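Home Streaming Help - TV and Film - Series playback
Subtitles and dialogue out of step on a limited drama series
Posted Wednesday, November 13, 2024

Fiorella Ruggiero
I am watching Brultstead, the courtroom drama, on the Grudo app on my TV. Episodes one through three play correctly. From episode four on, the English subtitles run ahead of the dialogue. The gap is small at the opening titles and gets larger through the episode. By the final scene the verdict is on screen before the judge has opened her mouth, which spoils the scene.

Already tried:

Restarted the TV and the app.
Turned subtitles off and on again.
Played the same episode on my phone. The subtitles are correct there.

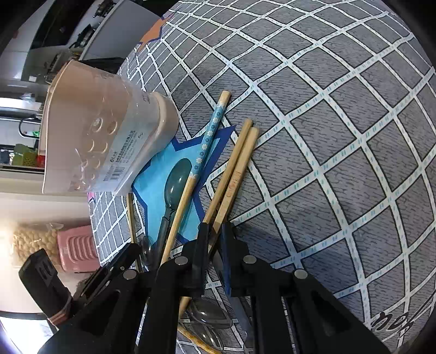

Setup details
TV output is set to 60 Hz. Motion smoothing is off. Sound goes through a Curetti soundbar on the TV's audio return port. App build is 732. I watch with subtitles because two of the lead actors mumble, and I would like to finish the series before my free month runs out.

Is this a fault in the subtitle file or in my settings? I can't find a subtitle delay control anywhere in the app.

Amarasinghe
It is not the subtitle file. If it were, your phone would show the same error.

A fixed gap means an audio delay, usually in the soundbar. A gap that grows means that two parts of the chain disagree about frame rate. Brultstead was shot at 25 frames per second, and from episode four the app offers a second stream for sets that report 50 Hz support. Build 732 can pick the wrong timing table when the TV is locked to 60 Hz. The picture and sound then play at one speed and the subtitles at another.

Do this in order:

Open the TV's picture menu and find the refresh rate or "match content" setting. Change it from 60 Hz to automatic. If there is no automatic option, choose 50 Hz.
Close Grudo fully. Going back to the home screen does not close it on most sets.
Open the app, go to Playback, and clear the saved stream choice.
Start episode four from the beginning. Do not use Resume - it reloads the old timing table.
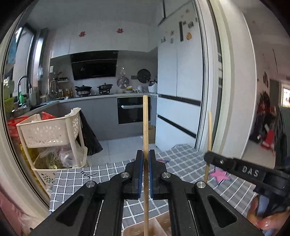

TV and Film Desk, Home Streaming Help

Check the result at a scene late in the episode. The opening minutes will look fine whether or not the change has worked. I use the phone call on the courthouse steps, at minute 21, where the lines are short and far apart.

If the gap is still there but no longer grows, set the soundbar delay to zero and test again with the TV speakers only.

curetti_bar_owner
same thing on mine but I gave up and watched it dubbed. The dub is not bad except for the brother. Episode six is the best one, stick with it

Fiorella Ruggiero
Automatic was missing from my menu, so I set 50 Hz and cleared the stream choice. Episode four is now in step at the courthouse call and at the verdict. I have not tried five yet.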